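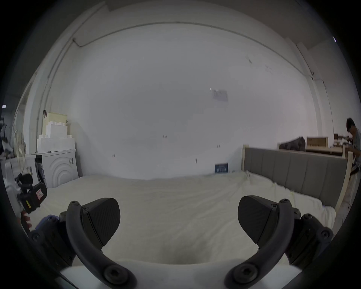
Figure 1. Bedroom 2 at Pillham House: bed with white sheet and grey upholstered headboard.

Making the Bed: Sheet Fit and Wrinkling in Shared Student Accommodation
Project report, Furniture and Interiors, Year 2
Gemechu Bogale and King-fai Kong
Supervisor: Hideaki Oshima
Submitted 10 May 2021

1. Background
Pillham House has used the same bedding supplier, Cavance, for several years. Residents have often reported that the sheets shift during the night and are slow to straighten in the morning. The present project considered whether the fault lies in the sheets, in the bed or in the way the bed is made.

2. The room
Bedroom 2 was chosen for its broad bed, which is harder to reach across than the single beds upstairs. The headboard is grey, with vertical channels, and stands between light, unfinished wooden posts. The wall behind is plain white and slightly scuffed, and repainting is planned for October. The wrinkles in Figure 1 are soft over most of the sheet, with more bunching on the right.

3. Method
Two sheets were compared, the standard Cavance flat sheet and a heavier one from Ferkard. Each was laid and tucked by the same two people, starting at the headboard - a change from the house routine, in which the foot is tucked first. A total of 80 trials were carried out, and the time taken was noted in seconds. Wrinkles longer than 100 mm were recorded on a plan of the mattress.

4. Results
Across all trials 283 such wrinkles were recorded. The greater share lay near the foot, whichever sheet was used. The Ferkard sheet took longer to lay but needed less smoothing afterwards. Tucking the headboard end first made little difference to the time.

5. Recommendations
The house should keep its present sheets until they wear out, and should order the next set 400 mm longer. Tekle Tamiru has agreed to repeat the trials on the single beds next year.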